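4 开放日演示：仿真画面的准备与讲解

本节给站在屏幕边上的讲解员用。安装、授权、网络那些看第2节，不重复。Zidville展厅和Natdale展厅的步骤一样，只有屏幕编号不同，Natdale的是3号屏。

4.1 开门前

1. 开主机，再开大屏。顺序反了分辨率会掉，得重启一遍。
2. 登录演示账号，别用管理员账号。
3. 打开Arsenault仿真包，选“开放日”配置。加载要等，进度条停在83%附近是正常的，别去点取消。
4. 加载完看右下角状态栏，绿字“就绪”才算好。黄字的话按F5，再等一次。
5. 播放速度设为42。默认是100，观众看不清手爪的动作，去年十一月那场就有人反映太快。
6. 关掉系统通知、自动更新、屏保。三样都关。

注意：鼠标键盘放在柜子里面，不要留在台面上。小朋友会按。

4.2 调视角

视角用预设里的“近景”，不要自己拖。拖歪了按Home键复位。近景下机械臂小臂、手腕和手爪都应在画面里，平台的右侧长边应该是一条干净的直线。如果直线有锯齿，去“显示”里把抗锯齿打开。

影子也要开。没有影子观众判断不了手爪离台面多高，讲半天也讲不明白。开了以后平台上手爪周围能看到灰色的影，左边墙上也有一道像手臂形状的弯影，这就对了。

先暂停在下面这个位置，等观众站好再继续。
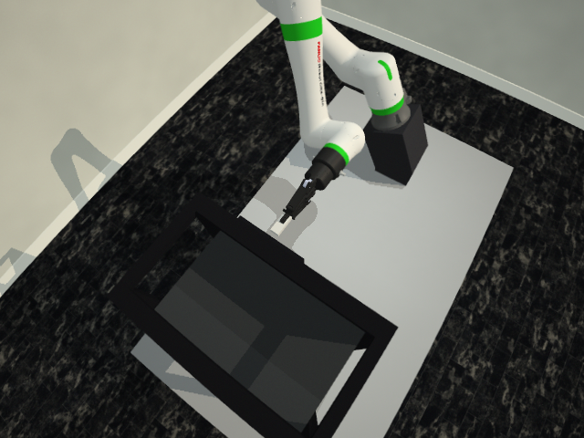 图4-1 暂停位置：手爪指尖位于白色小方块一端，前方为黑色框架

对照图4-1检查：

1. 机械臂为白色带绿圈，小臂侧面红色FANUC字样可读。读不出来就是贴图没加载完，退出重进。
2. 白色小方块在框架远侧边的后面，方向和手爪一致。方块和平台颜色很接近，屏幕亮度太高会看不见，亮度调底一点。
3. 框架里面那块深灰色面板比边框低。如果看着是平的，检查影子开关。

三条都过了再放人进来。

4.3 讲解流程

一场10分钟，到点就收，后面一组在等。周四下午学校团多，更不能拖。

1. 开场先说明屏幕上是仿真，是电脑算出来的画面，展厅里没有这台真机。一定要先说，不然后面全在问真机在哪。
2. 指底座，黑色的那段，再往上指肩部、大臂、小臂、手腕。按顺序指，别跳。
3. 讲手爪。说清楚手腕前面那段黑色圆柱形的是转接部分，再往前细长的才是手爪。观众常常把两个当成一个东西。
4. 按空格继续播放。播放时少说话，让人看。
5. 放完一遍按R回到暂停位置。有人想再看就再放，最多两遍。
6. 提问。答不上来的记在登记本上，写明哪一场，别现编。

注意：不要当场改轨迹参数。改完不会自动还原，下一场就全乱了。真改了，退出不保存，从4.1第3步重来。

注意：观众自己操作只开放“视角”按扭，别的锁住。锁定在“权限”菜单，密码问Nunenberg值班台。

4.4 常见情况

画面卡住不动：等半分钟。还不动，按Esc回主菜单重新加载。别直接断电。

手爪穿过方块：碰撞检测没开。菜单“物理”，勾上，按R。

地面花纹闪烁：深色花纹地面在拉远视角时会闪，回近景就好。不影响演示，不用报修。

字太小，后排看不见：小臂上红字下面那行黑色小字本来就小，不用放大给人看，也别念。

声音没有：这个配置不带声音。不是故障。

4.5 收场

1. 按Esc，选“退出不保存”。
2. 登记本上写场次和人数，当天超过3场的另起一页。
3. 先关大屏，再关主机。和开机相反。
4. 鼠标键盘锁回柜子，钥匙交值班台。

第二天还有演示的，主机可以不关，大屏必须关。讲解词打印稿见附录B，缺页的找Nunenberg补。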